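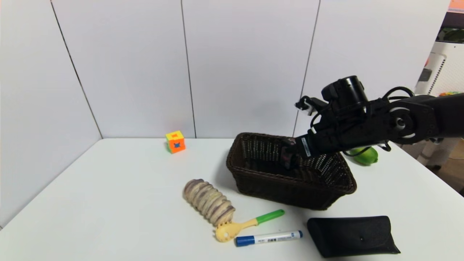

Home > Cleaning and Storage > Wicker and Rattan

Search this site Enter keyword Go

How to clean a wicker basket and keep it for many years

In my apartment I have wicker baskets in almost every room. One holds scarves, one holds onions, and a very old one holds the mail which I do not want to open. I bought the first ones at the Mollau flea market, and at that time I did not know how to care for them. I washed one in the bathtub with a lot of hot water, and it dried with a crooked bottom. It still stands crooked on my shelf. So I write down what I learned after that.

Dust first

Always begin dry. Take the basket outside or to the balcony, turn it upside down and tap the bottom with your hand. Much more will fall out than you expect. Then go over the weave with a soft brush. An old shaving brush is very good for the small openings in a lattice side, and a clean paintbrush will also do the work. If you use the vacuum cleaner, put on the brush head and choose the lowest power. A strong vacuum can pull up a loose end and then it breaks.

Washing

Mix 300 ml of lukewarm water with a few drops of dish soap. Dip a cloth, squeeze it very well, and wipe along the direction of the weave. Under the rim there is usually a gray line of dirt. For this place I use an old toothbrush. After that, wipe again with a cloth and clean water.

Painted baskets I only wipe quickly. The same for baskets with a dark stain, as the color can come off on the cloth. Try first on the bottom, where it is not seen.

Smell and mold

For a basket with a cellar smell, put a bowl of baking soda inside, close everything in a large bag and leave it for two days. For small spots of mold I mix vinegar and water 50 to 50, wipe the spots, and let the basket dry in moving air. Do this by an open window. If the mold has gone deep and the reed is soft when you press it, I think it is better to throw the basket away.

Drying

Dry it in the shade, standing on two sticks or on a cake rack, so the air comes also from below. Not on the radiator! I made this mistake in February, when I was impatient, and the handle cracked in two places. If the shape has moved a little, you can press it back with your hands while it is damp and put a few heavy books inside, wrapped in a towel.

Broken ends

A loose end can be tucked back if you first make it wet with a sponge and wait ten minutes. Put a small drop of wood glue, then hold it with a clothespin until the next day. Cut sharp points with nail scissors, particularly if you keep knitted things or thin fabric in the basket. One small point is enough to pull a thread. I also sew a simple cotton lining for the baskets with scarves, with ribbons on the corners, and it goes in the washing machine with the towels.

In winter, when the heating is on, I spray a little water on the baskets once a month. Dry reed makes a cracking sound when you lift it.

Contact | Copyright Skovier Home Pages | Back to top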